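Jul 19, 2026

New Rumance record is out and I've had it on since breakfast. Ten tracks, no filler, one daft interlude.

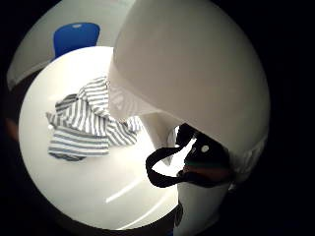
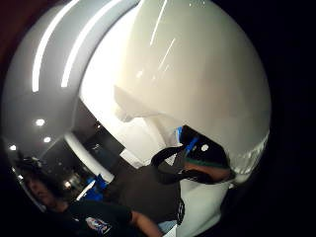
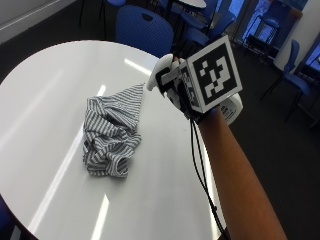
*Last one: stripy cloth, white table.*

Anyway. Aoife Tierney sings on most of it, Liam Mac Mathúna on fiddle and some sort of knackered synth. Best one is "Lusville", slow start then the drums come in and its huge. Flanagan remix on the B side, bit long. Umex only pressed 1497 on vinyl so be quick. Tour in January, no dates yet. Will write more when Ive heard it on propper speakers.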